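[housekeeping-list] Re: throw pillows, again
From: Sorcha Mac Giolla
Date: Mon 25 October
To: the list

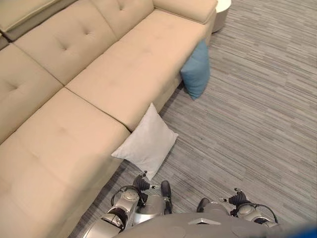 Beige sectional, two throw pillows on the carpet

I know we went over this in September and I said then that I would keep quiet. Sorry. I have read the Womeseo handout twice now and I still don't buy it. Quoting the part that got me going:

> The living room reset should take no more than 8 minutes. Start with
> the pillows. Each pillow has a home on the sofa and should go back to
> it before anything else is touched. We recommend the "two and one"
> layout for sectionals: two pillows at the arm end, one on the chaise.
> A sofa without pillows looks unfinished, and clients do notice. If the
> client owns only two pillows, suggest a third. The Brikutent covers
> come in 16 colors and wash well.
>
> Floor pillows should be treated as dirty and the covers changed.

Taking it in order, more or less.

Start with the pillows. Why? If I put the pillows back first, I have to take them off again to run the upholstery tool down the seams. Look at the sofa at the top of this message. There's a seam between the chaise and the long seat cushion, and another between the long one and the small one on the left, and if your house is anything like mine that is where the crumbs live. You can't do those properly with a pillow parked in the corner. With both pillows down on the carpet you at least have a clear run at all three seat cushions. So my order is seams, seat, back cushions, carpet along the front of the sofa, and pillows dead last. I lift them off the carpet when I get to that strip and they wait on a chair.

"Each pillow has a home." Says who? I have asked clients where theirs go and got a shrug nearly every time. One woman told me hers go wherever the dog isn't. The back cushions on a sofa like this are already fat and tufted, and I'm not convinced it needs a single thing in front of them. People sit down, find a pillow behind their kidneys, and pull it out. Then it goes on the floor. We can put it back every week for 7 years and they will pull it out every week for 7 years.

"Clients do notice." I would like to see where that comes from. Nollomus ran a survey on their own list last spring and sent it to 200 households, and the pillow question was worded so badly ("Do you like your sofa to look nice?") that I wouldn't trust it to tell me what day it is. If Womeseo has something better I'll read it.

The layout. "Two and one" assumes three pillows that have something to do with each other. What people have is a teal one and a pale gray one, same as here. I think those two look perfectly fine on a sandy beige sofa, for what it's worth. Put the teal against the arm and the gray where the chaise meets the long cushion and you're done. Telling the client to go buy a third is selling, and I don't remember any of us signing up to sell covers for Brikutent. Maybe I missed that message.

Now the bit I half agree with. Floor pillows and dirty covers. If a pillow has been down on a kitchen floor, sure, change it. On a carpet that gets vacuumed every week I take it outside, give it a few whacks, look it over front and back, and leave it alone. Wash a teal cover every single week and tell me in a year what color it is. The pale gray will show marks sooner, so that's the one I check in daylight. But "treated as dirty" as a blanket rule means a load of laundry per client per visit, and the handout is silent on whose machine that goes in and who pays for the soap.

Eight minutes, by the way, does not cover changing two covers. I timed one. The zipper stuck and I gave up timing.

A smaller thing, for whoever is editing the next version. There's no mention of pale carpet anywhere. If you lean a pillow against the front of the sofa while you work, and I know most of us do, check the carpet under it before you pick up and move on. Fluff collects right in that line where the sofa meets the floor, and on light gray you'll see it from the doorway. The Ó Riain brush with the short bristles gets it out. The long one just pushes it further under.

Also the handout says "reset" eleven times. It's tidying.

If anyone has tried the Womeseo order on a sectional for a full month and found it quicker, please write and say so, with times, and say whether the seams were included. I'm willing to be wrong. I would just like it to be by somebody who has done the sofa.

Sorcha

--
To leave this list, send a blank message with "unsubscribe" in the subject line.
Replies go to the whole list by default.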